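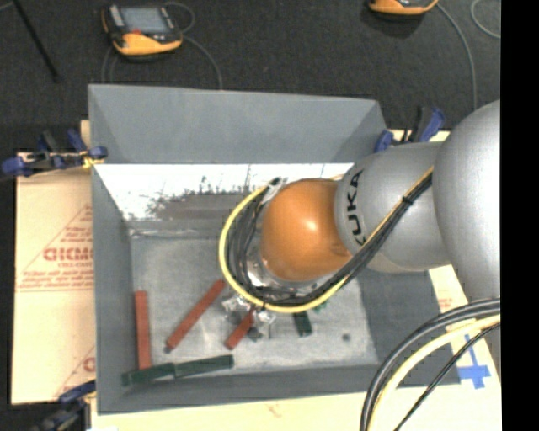
The Night Bakers of Dallgate

At three in the morning the only light on Nevgate Street comes from the bakery of Duygu Güler. I arrived there in September with a cold nose and a notebook, and she gave me tea before she asked my name.

Dallgate had many bakeries once. Old people in the town still speak of them by the name of the family and never by the name on the sign. Today three are left, and all of them bake the flat, dark rye loaf which is called here simply "the long one."

"My mother-in-law did not write down anything," Duygu told me, while she pressed the dough with the side of her hand. "She said, make it until it feels like an ear lobe. I touched my ear for one full year."

In the night I visited her, she and her cousin İlker Yazıcı baked 626 loaves. İlker takes care of the oven. He does not like to talk when the bread is inside, so I waited, and at half past four he came out to the yard and talked for an hour. Mostly it was about flour. The mill at Flenamton changed its rye two years ago, and the dough now wants more water and a longer rest. He is still angry about it.

The first customers come before six. Ayten Güneş, who drives the early bus, takes two loaves and leaves the coins on the scale. After her come the nurses, going home.

I asked Duygu if she will sell the shop one day. An offer came in spring from Alaoui, a company that owns cafés in bigger towns. She read the letter twice and put it in the drawer with the string and the broken thermometer. Her daughter Dilek studies accounting and has her own opinion about this letter, but on weekends she comes at two in the morning and shapes the loaves, faster than her mother.

I took one home on the train. By noon I had eaten half of it, with butter and salt.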